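Residents' Forum > Buildings and Neighbours > Noise and Windows

Search this forum Enter keywords Go

Topic: Secondary glazing or replacement units for a flat beside a main road

Mägi_Lettings
Mar 10, 2023
I should be grateful for the views of members on a matter which our residents' association must settle before the next service charge demand is issued. The building faces a busy road, and the flats on the front have large windows which are the original double-glazed units. Complaints about traffic noise have risen steadily. We have received two proposals. Bradatel recommends secondary glazing fitted inside the existing frames. Patov recommends that the sealed units be taken out and replaced with laminated acoustic glass. The Patov proposal is dearer by more than 2,000 pounds per flat. Has any member had experience of either approach?

Reply Share 2 likes

skurklow_east
Our association considered the same question at Skurklow and chose secondary glazing. The main benefit comes from the gap between the old window and the new pane, and a wide gap is of more use against lorries and buses than a thicker pane alone. Residents on the front elevation reported a clear improvement in their bedrooms. I would advise you to ask Bradatel what gap they intend to leave, as their standard drawing did not state it when we enquired.

Reply Share

pane_and_simple
I must respectfully disagree with the previous member. Secondary glazing performs well in an older building with sash windows and deep reveals. Where the glass runs from floor to ceiling there is often very little depth in which to fix a second frame, and the result can be a narrow gap, a heavy sliding panel and condensation between the two. Cleaning is also a continuing difficulty. Replacement units cost more at the outset but leave the room as it was.

Reply Share

skurklow_east
The point about depth is accepted. The point about condensation is not – it arises where the inner panel is poorly sealed or the outer window leaks, and both faults can be put right. I would add that replacement units usually require the freeholder's written consent and access to the outside of the building, neither of which appears in the Patov price as described.

Reply Share

quiet_rear_flat
May I raise the question of fairness? Flats at the rear do not hear the road. Under our own lease the windows are the responsibility of the landlord and the cost is shared by all, which caused considerable ill feeling when the front windows were renewed. I would urge the association to read the lease before it compares any further prices.

Reply Share

Mägi_Lettings
I thank members for their replies. The lease places the frames with the landlord and is silent on the glass, and advice is being sought on that point. We wrote to the freeholder in February and await an answer. With regard to depth, the sill on the front elevation is shallow, and I shall ask both firms to measure it again.
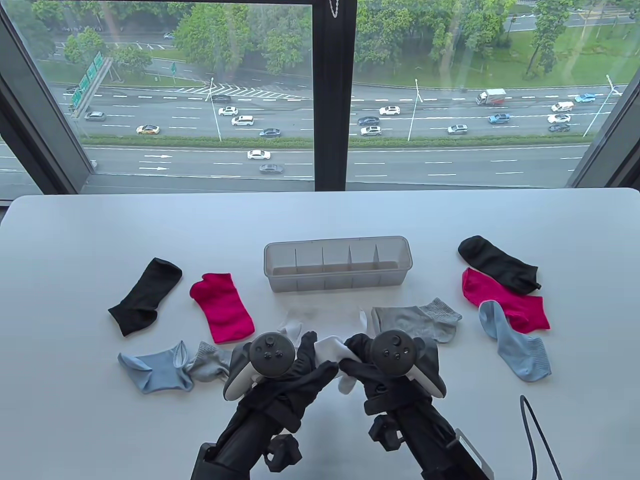
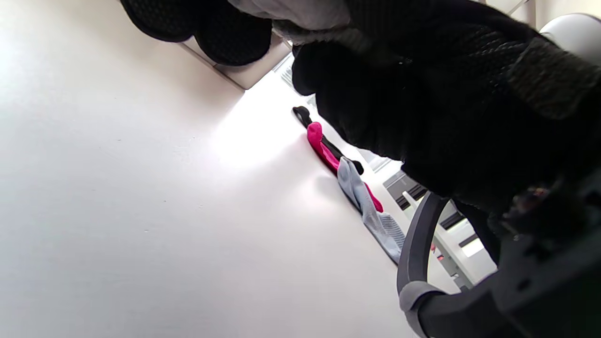
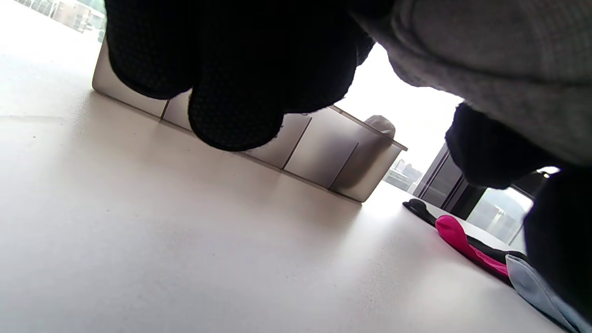 The resident's chief complaint is of a low rumble in the early morning, with tyre noise in wet weather. Bradatel did not visit at either time. Patov did not visit at all and priced from the plans.

Reply Share

pane_and_simple
In that case neither quotation should be relied upon. A proper survey would record the noise level inside and outside the room over a full day and night, and would identify whether sound is entering through the glass, the seals or the trickle vents. In our building the vents were the principal fault, and acoustic vents were fitted for a modest sum.

Reply Share

skurklow_east
On this I agree with the member above. I would still ask for the gap to be stated in writing.

Reply Share

Mägi_Lettings
Both firms will be asked to visit during the morning traffic, and the vents will be added to the list of items for inspection. I shall report the outcome in this topic once the freeholder has replied.

2 members are watching this topic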